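Automatizar en casa o en el taller: normas que sirven y normas que sobran

Cada vez que alguien monta un brazo pequeño sobre el banco de trabajo aparece una lista de buenas prácticas. La mía es corta, porque de las largas me fío poco. La hoja que reparte Jirkura con sus kits trae páginas enteras de advertencias y ni una línea sobre dónde poner el vaso de café.

La parada de emergencia va primero. Tiene que poder pulsarse con la mano tonta y sin mirar. Si está detrás del aparato, no cuenta. La de Pruklow viene con un cable tan corto que acaba siempre donde no debe; cámbialo el primer día, con todo desenchufado y respetando el tipo de contacto que pide el manual.

Lo de «colaborativo» en la caja no te exime de nada. Un brazo lento que sujeta unas tijeras sigue sujetando unas tijeras. La evaluación de riesgos se hace con la herramienta puesta y con la pieza puesta, aunque el vendedor diga que ya viene hecha. En mi taller trabajo con un límite de 500 gramos de carga, pinza aparte, y me han llamado exagerado más de una vez.

Desconfía también de las pegatinas. El sello «apto para cocina» de Kisetti no me dice qué pasa cuando entra harina en una junta. Pregunta por el grado de protección IP, por escrito, y si te contestan con un folleto ya tienes la respuesta.

Para empezar, envases ligeros y cerrados. Nada de vidrio, nada de líquidos calientes. Las primeras 4 o 5 pruebas, a la velocidad más baja que permita el equipo, y con los niños y el perro fuera de la habitación.

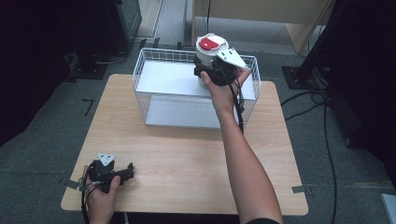 El orden de la mesa es la norma que más se incumple y la que menos aparece en los manuales. Najafi le dedica un párrafo en una guía de 921 páginas (las he contado por el pie de página, no por gusto). Yo pongo cinta en el suelo y en el tablero para que cada cosa vuelva a su sitio. Dos trozos de cinta gris cerca de las esquinas delanteras y una marca negra en L sobre la moqueta bastan como referencia, y cuestan menos que cualquier plantilla de marca. Los cables son otra historia: cuando van sueltos por la moqueta junto a la mesa, alguien los va a pisar. Canaleta o cinta ancha, y un repaso con el pie antes de encender.

Y apunta los cambios. Una libreta colgada de un clavo vale – fecha, qué tocaste, quién lo probó después. La aplicación de Jirkura también lo hace, previo registro y con cuota a partir de mayo.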